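Speaker notes: Lockout basics for small shops
Iltanside Community Workshop, 18 January 2023

Slide 1. Welcome
Say who I am. Fire exit is behind the coffee table. Handouts at the end, so people listen first.

Slide 2. Why we are talking about this
Last year the workshop logged 119 maintenance jobs on shared machines. On 30 of them the log doesn't say how the power was cut. Most were small jobs: a belt, a blade, a clogged dust port. Small jobs get done in a hurry.
Ask the room: who has changed a blade with the plug still in? Wait for hands. Put mine up too.

Slide 3. Off and isolated
Pressing the stop button stops the motor. The supply is still live up to the switch, and anybody walking by can press start. Isolated means the plug is out and in your sight, or the disconnect is open with your lock on it.
Go slowly here. The Esmont group mixed these two up all evening.

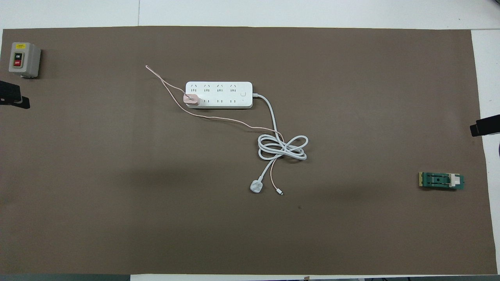

Slide 4. The order of work
Tell the people nearby. Stop the machine the normal way. Isolate it. Put on your lock and tag. Let stored energy run down, and remember springs and air lines. Then try the start button to prove it is dead, and set it back to off.
Repeat the try step. It is the one people skip.

Slide 5. Tags
A tag needs a name, a date and a phone number. "Do not use" is not enough. Pass around the Coelho tag and the one from Tromby. The Tromby tag was printed in regular ink and had faded by March.

Slide 6. Taking the lock off
Whoever put it on takes it off. If that person has gone home, call them. No bolt cutters without a call and a note in the log.
Allow 5 minutes for this slide. There is always a question about shared keys. The answer is one key per lock, no spares on the hook.

Slide 7. Practice
Groups of 4. Each group gets a lock, a tag and a machine card. Skip this if we started late, and go straight to questions.

Bring: extra pens, the long extension cord, sign-in sheet.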